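Re: [bench-arms] Anyone tried the Drisov two-arm kit?

On a February evening, someone wrote:
> We're looking at the Drisov pair for our shop in Pristwood. Is it worth
> 1,058 over the Montoya single? And how bad is the setup?

I've had the Drisov pair for 6 weeks now and I like it a lot! Setup took me an afternoon, most of it spent on cables (leave yourself more slack at the elbow than the booklet says). I've been giving it desk-tidying jobs, markers and pens into a little drawer box, which is a good test of both arms sharing a small table.

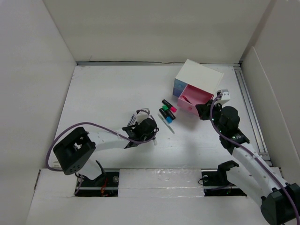 Drisov pair on the marker job, right gripper at the pink drawer.

My last run was 30 tries at 15 minutes a batch. Fat markers are easy. Slim pens are the pain, and I'd want softer fingertips for those - Desov sells some that are supposed to fit, but I haven't ordered any yet.

If you only ever pick and place, the Montoya is plenty. For drawers I'd pay for the second arm. Do you know yet what you'd be handling?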